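Cucumber

The cucumber is the fruit of a creeping vine in the gourd family, though I've never met anyone who puts it in a fruit salad. It's mostly water, so 100 g has hardly any calories. Slicing types are long and dark green, and the skin can be smooth or quite bumpy - I leave it on, my gran always peeled hers. The stem end can taste bitter, so I cut that off first and nibble a bit to check. I sow mine indoors in March. For a quick salad I chop one up with green pepper, salt and vinegar, and leave it for 19 minutes (yes, I time it!). 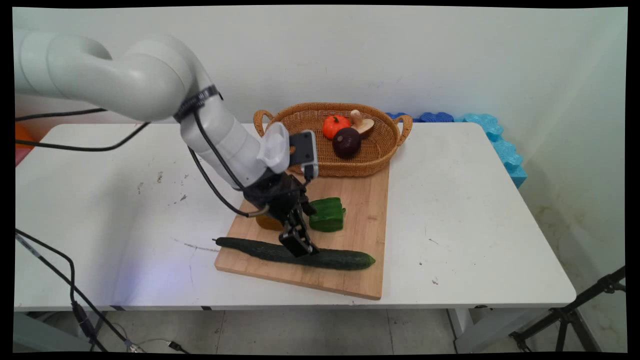

Long cucumber and green pepper on a cutting board. Photo: Izzati Pattinasarany / Jirnine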